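작업 노트 / 목재 표면 마감 시험
2019년 3월 30일

수성 폴리우레탄 상도 2종 비교, 3회차. 대상은 밝은색 목재 상판과 의자 좌판용 시편. 지난 회차에서 남은 문제는 결 일어남과 마구리 쪽 광택 편차 두 가지. 이번에는 연마 순서와 희석 비율만 바꾸고 나머지 조건은 그대로 두었다.

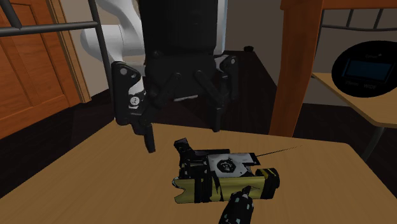
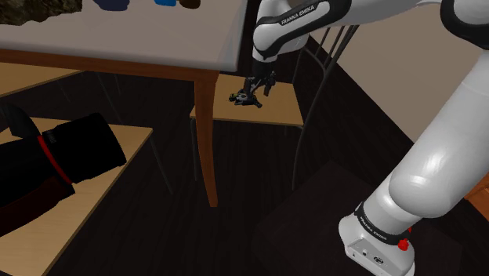

수성 상도를 올리기 전에 물로 결을 한 번 일으키는 공정이 꼭 필요한가?
너도밤나무와 자작나무는 필요하다. 생략하면 첫 도막이 마르면서 섬유가 서고, 그 상태에서 연마하면 모서리부터 도막이 뚫린다. 단풍나무는 차이가 작아서 생략해도 최종 촉감에서 구분이 어려웠다.

재료
- 상도 A: Bisico 수성 무광. 원액 점도가 높은 편. 개봉한 지 오래된 통은 표면에 얇은 막이 있어 여과 후 사용.
- 상도 B: Tadby 수성 반무광. 점도 낮음. 수직면에서 흘러내림 주의.
- 하도: 두 계열 공통으로 Kalinowski 실러. 다른 하도와 섞어 쓰면 변수가 늘어나므로 이번 회차에서는 고정.
- 연마지: 건식, 산화알루미늄. 최종 방수는 아래 참조.
- 시편: 너도밤나무, 자작나무, 단풍나무. 전부 17 mm 두께로 대패 후 재단. 같은 판에서 나온 것끼리 묶어서 보관.

공정
1. 소지 연마. 120에서 시작해 180까지. 결 방향으로만. 교차 연마 자국은 무광에서 특히 잘 드러난다.
2. 분무기로 물을 고르게 뿌리고 표면 물기가 사라질 때까지 방치. 이후 하룻밤 더 둔다.
3. 200방으로 일어난 섬유만 가볍게 제거. 누르지 않는다. 손바닥으로 쓸어서 걸리는 느낌이 없으면 중단.
4. 실러 1회. 마구리는 먼저 바르고, 면을 바른 뒤 다시 한 번 바른다.
5. 상도 4회. 회차 사이 연마는 고운 나일론 패드로 통일. 마지막 회차 뒤에는 연마 없음.

희석
상도 A는 원액 그대로 쓰면 붓 자국이 남는다. 물을 소량 넣은 쪽이 레벨링은 확실히 나았지만 회당 도막이 얇아져 마구리에서 색이 얼룩졌다. 물 대신 전용 지연제를 쓴 시편은 붓 자국도 적고 얼룩도 없었다. 다만 건조가 늦어져 먼지가 더 많이 붙었다. 다음 회차는 지연제 양을 절반으로 줄여서 재시험.
상도 B는 희석할 이유가 없음. 원액으로도 잘 퍼지고, 희석하면 모서리에서 도막이 당겨진다.

관찰
자작나무 / 상도 A: 결 방향과 비스듬히 보면 얼룩 있음. 정면에서는 안 보임. 실러 흡수가 고르지 않은 것으로 추정하나 확인 못 함. 시편 뒷면에 실러를 2회 바른 것과 비교 예정.
자작나무 / 상도 B: 얼룩 적음. 광택이 예상보다 높다. 반무광 표기와 체감이 다름. 통을 충분히 젓지 않아 소광제가 바닥에 남았을 가능성 있음. 바닥을 긁어보니 실제로 침전물이 두껍게 있었음. 이 결과는 참고용으로만 둔다.
너도밤나무 / 상도 A: 가장 안정적. 붓 자국은 지연제를 넣은 시편 기준으로 무시할 수준.
너도밤나무 / 상도 B: 모서리 한 곳에서 도막 뚫림. 재료 문제보다는 모서리를 죽이지 않고 바른 탓. 다음부터 모든 시편은 재단 직후 모서리를 사포 블록으로 가볍게 넘길 것.
단풍나무 / A, B 모두: 특이 사항 없음. 두 도료 모두 소지색 변화가 적다.

촉감
손등으로 문질렀을 때 상도 A가 더 건조한 느낌이고 B는 약간 미끄럽다. 좌판에는 A가 낫다고 본다. 상판은 닦을 일이 많으니 B도 후보로 남긴다. 이 항목은 개인 판단이라 수치 없음.

내오염
간이 시험만 했다. 커피, 식용유, 수성 펜. 뚜껑을 덮어 저녁부터 아침까지 방치한 뒤 중성세제로 닦음. 커피는 두 도료 모두 흔적 없음. 식용유는 상도 A 쪽에 희미한 광택 차가 남았고 낮 동안 사라졌다. 수성 펜은 둘 다 실패. 펜 자국을 알코올로 닦다가 B의 표면이 뿌옇게 변했으므로 알코올 사용 금지로 적어 둔다.

마모
회전 마모기는 700회전에서 정지하고 육안 확인. 너도밤나무 시편은 두 도료 모두 소지 노출 없음. 자작나무는 A에서 원형 자국의 바깥쪽이 먼저 밝아졌다. 마모륜 편심을 의심해서 시편을 돌려 다시 걸었더니 밝아지는 위치가 같이 움직이지 않았다. 따라서 기계 쪽 문제로 보고, 마모 데이터는 이번 회차에서 제외한다. 마모륜 드레싱과 축 점검을 먼저 할 것.

기록 관련
시편 번호와 도포 이력은 Lernadeck에 입력 완료. 자작나무 묶음 중 하나는 번호가 지워져 있어 제외했다. 앞으로 번호는 뒷면에 연필로 쓰고 실러를 덮는다. 유성펜은 실러에 번진다.

붓 관리
합성모 붓은 사용 직후 미지근한 물로 씻고 걸어서 말림. 상도 A를 쓴 붓은 뿌리 쪽에 도료가 남기 쉬우니 빗으로 한 번 빗어 낼 것. 평붓 하나는 털 빠짐이 심해 폐기. 폼 브러시는 상도 B에서 기포가 생겨 더 쓰지 않기로 함.

남은 일
- 지연제 절반 조건으로 상도 A 재도포 (너도밤나무, 자작나무)
- 상도 B 새 통 개봉, 충분히 교반한 뒤 자작나무 재시험
- 마모기 축 점검 전까지 마모 시험 보류
- 실러 1회와 2회 비교 시편 준비
- 완전 경화 후 내오염 시험 반복. 6월까지 보관할 시편은 햇빛이 드는 쪽과 서랍 안으로 나누어 황변도 같이 볼 것
- 여과지 재고 없음, 주문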